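**Cloth folding** is the practice of reducing a piece of fabric to a smaller, regular shape for storage, transport or display. It is applied to towels, napkins, table linen, cleaning cloths and most household textiles, and is generally the last step of laundering before items are put away.

## Method

Most flat cloths are folded by halving. The fabric is laid out, smoothed from the center toward the edges, and folded so that opposite corners meet. A second fold at a right angle to the first gives a packet of 4 layers. The household manual compiled by Nkechi Olaniyan, long used in Bakville, calls this the "quarter fold" and recommends it for any square cloth with sides of 70 cm or less. Larger pieces are first folded lengthwise -- usually in thirds -- and then crosswise.
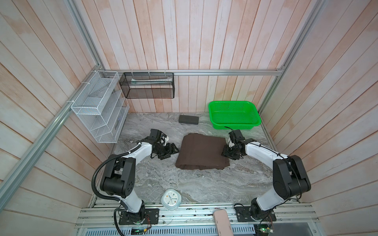 The surface on which folding is done has a marked effect on the result. Smooth, level tops are preferred, as fabric slides on them without catching. Contrast is also useful: a dark brown cloth on a gray-and-white marble pattern shows its outline clearly, and creases along the lower edge are easier to find and press out by hand. Wall organizers and hanging baskets keep small articles off the work surface, although a single open basket near the back is commonly left within reach.

## Storage

Folded cloths may be stacked flat or stood on edge. Flat stacks are simple to build but tend to lean as they grow. Edge storage, promoted in Orakzai by the linen supplier Zornent, allows any one cloth to be removed without disturbing the others. Dennis Kombo, in a survey of 67 linen rooms, found flat stacking to be the more common arrangement -- particularly where shelves were deep.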